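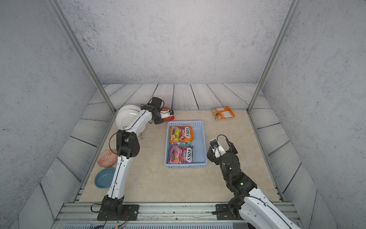
In March I became the person who looks after the two-arm cell at Hanville. Before me it was Vilmos Dobos, and he left me a notebook with good drawings and very bad handwriting. I want to write down what I do with the cell now, in my own order, before I forget why I changed some things.

The job of the cell is simple to say. The arms pick up candy bags and packets and put them in a blue basket. Most of my hours do not go to the arms. They go to cables, screws and cleaning.

## Morning check

I start at the base joints with the power off. I pull each connector a little with two fingers. If it moves, I push it in again and write it in the notebook. On the left base the wires hang free toward the floor, and I still did not decide how to tie them. Vilmos tied them tight one time, and after 14 days a wire broke inside its cover, where you can not see it. So for now I leave them slack.

Then I power on and wait for the green lights. Then I send both arms to the home pose, slowly, with my hand near the stop button.

After this I look at the wrist cameras. I put some packets on the marble panel and check if I can read the fine print on their backs. When the barcode looks soft, I clean the lens with a dry cloth first, and only after that I touch the focus. I lost one full afternoon in my first week because I did these in the wrong order.
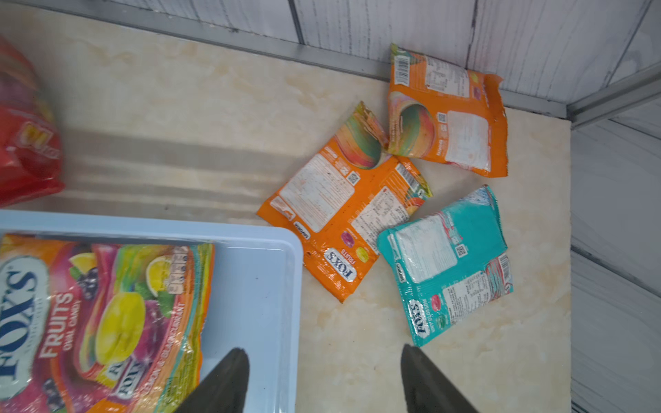

## Fingers and brackets

The gripper fingers are the part that gets dirty most quickly. Candy foil is slippery, and a bit of sugar on the finger makes it worse or sometimes, strangely, better. I wipe them every 300 picks. The cleaner is from Zadent and it smells like a dentist, but it leaves no film.

The screws of the camera bracket are my real enemy. They come loose very slowly. The image turns by a small angle, you do not notice, and then the arm closes its fingers beside the bag. I put a line of paint marker over each screw head and onto the bracket. If the line is broken, the screw has turned. This trick I learned from the Joltau manual, page 40, and it is the best page in that manual.

The cable over the wrist needs a loop, and the size of the loop matters.

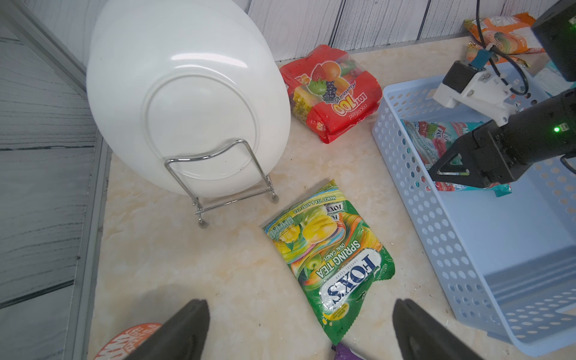 If it is too small, it pulls on the connector when the wrist turns. If it is too big, it can catch on a plate stand or on the other arm when both work near the basket. I turn the wrist by hand to both ends of its range and look at the loop each time. With the arms close together I do it again, very slowly.

The last thing is crumbs. They collect on the panel and near the metal trim, and I use a soft brush from Khoo, never compressed air. Air only sends them into the joints.

I still have 2 pages of the old notebook that I can not read. One has a drawing of the right elbow with three arrows and a word that is maybe "grease" or maybe "green". I have sent Vilmos a message about it.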